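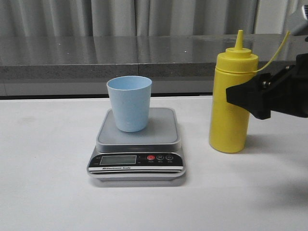 Blue cup on the kitchen scale, yellow squeeze bottle to the right.

4. Setting up your delegation desk

By now you should have Fonix installed and your log-in from the Jundside secretariat (if not, go back to section 3, I'll wait). I've run the Moreira delegation's desk through two ministerial rounds on this thing, so what follows is the order I do it in, which isn't quite the order the menus suggest!

1. Open Desk, then New Delegation, and type your country or observer name exactly as it appears on your credentials letter. Accents count. Horácio Torres spent a whole morning locked out of his own speaking list for want of one.

2. Enter your delegation code. Ours is 2279, yours will be on the same letter, top right.

3. Add your head of delegation first, then the alternates. The first name you enter gets the seat at the table and the microphone – you can swap them later, but only the secretariat can approve it.

Note: you get 3 alternates on the main list. Anyone else goes under Advisers and sits in the second row.

4. Choose your working language and your interpretation channel. These are two separate boxes and it's very easy to fill in one and forget the other (I've done it twice).
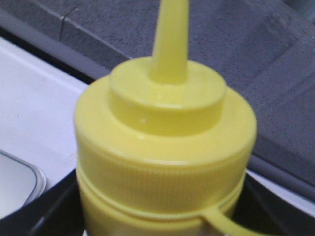

5. Go to Documents and tick the working groups you want to follow. Please don't tick them all. In March I did, and had 98 unread drafts before lunch, most of them about fishing permits.

6. Press Publish Desk. The other delegations can now see you and send you requests for bilateral meetings.

Caution: once a draft statement is marked Shared, every member can read it, including the square brackets and your rude comments in the margin. Keep it on Private until your capital has cleared it.

7. Print form 109, get your head of delegation to sign it and hand it in at the Giria entrance when you collect your badges.

If step 6 gives you a grey screen, log out, wait a minute or so and try again. Still grey? Ring Thomas Sala on the secretariat help desk and have your code ready.

Section last changed 11/7/23. Bilateral meeting requests are in section 5.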